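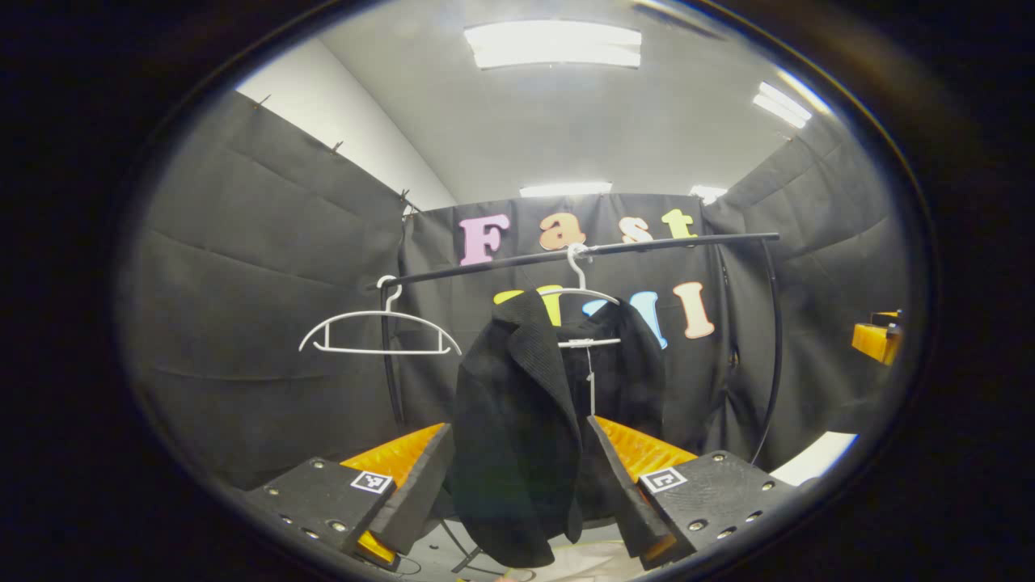

How do you hang a heavy blazer so the shoulders don't go pointy? Do up the top button, use the widest hanger you've got, and leave a bit of air on either side of it.

9/2/21

Wardrobe day, then. I've been putting off the rail for ages and finally got stuck in after lunch (well, after a very long tea break, let's be fair). The black blazer is up on a white plastic hanger and I'm still in two minds about it. It's a lovely thing with a slightly fuzzy texture, and it picks up every single bit of lint in the building, so whoever takes it next please brush it BEFORE it goes near the others and save yourself doing the lot.

The hanger is the part I'm not happy with. The arms are thin, and a long loose jacket puts all its weight on two little spots at the shoulder. Neville Pickering swears by padding them out with wadding and a strip of old shirt. I tried it on the Grevetti coat in October and it did help, but the wadding slid round to the back whenever I moved the coat - so maybe a couple of stitches next time. The Rustosska hangers are wider but cost 38 for the box and I can't bring myself to order them until we know how many jackets we're keeping.

There's a spare white hanger on the rail too, left of the blazer. I want that one for the Sikder waistcoat if it ever comes back from being altered. Please don't pinch it!

Things I measured while I was at it: the blazer needs 58 cm of rail if it isn't going to get squashed, which is more than I'd guessed. Rail budget for the whole lot was 648 and I've used almost none of it, mostly because I keep shuffling what we've already got.

The letters on the black cloth behind still make me smile, by the way. "Fast" in pink and peach and yellow, and me taking half an afternoon over one jacket.

Steaming: haven't done it. The Galov steamer spits for the first minute or so, and I don't want drips on that fabric. Plan is to run it into the sink first, then go over the inside of the lapels with a cloth in between, and leave it 2 hours before anyone folds or bags it. If it comes out shiny I'll write it down here so we don't do the same to the trousers.

Still to find: the lint brush, the good one with the long handle. Neville, is it in your drawer?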